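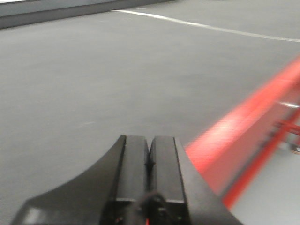 Piso cinza com linha branca pintada; à direita, barra vermelha.

Remoção de marcas claras em piso cinza liso e conservação da linha pintada

Jussara Evangelista
3 de setembro de 2019

Prezados, solicito orientação quanto à limpeza do piso da sala de atividades do nosso centro de formação, no edifício Shehata. A superfície é cinza, lisa, de aspecto levemente manchado, e apresenta um risco esbranquiçado, curto e quase imperceptível. Próximo à parede há uma linha branca pintada, fina e em curva, que em um dos trechos já se mostra mais apagada. A área total é de 200 metros quadrados. Pergunto se é possível remover o risco sem prejudicar a pintura e se convém refazer a linha antes de dezembro, quando a sala será reaberta ao público.

Sirklow

Prezada Sra. Jussara, recomenda-se iniciar pelo método menos agressivo: pano de microfibra umedecido em água com detergente neutro, aplicado sem pressão excessiva, seguido de enxágue e secagem. Caso o risco permaneça, poderá ser utilizada borracha branca macia, sempre com teste prévio em local discreto. Solventes e esponjas abrasivas devem ser evitados, sobretudo nas proximidades da linha.
Quanto à pintura, sugere-se delimitar o trecho apagado com fita de baixa aderência e aplicar duas demãos finas de tinta própria para pisos, observado o intervalo indicado na embalagem. Em curvas, a fita estreita acompanha melhor o traçado.

Platum

Aqui passamos só água e detergente neutro e resolveu. A linha nós refizemos inteira, pois o retoque ficava de outro tom.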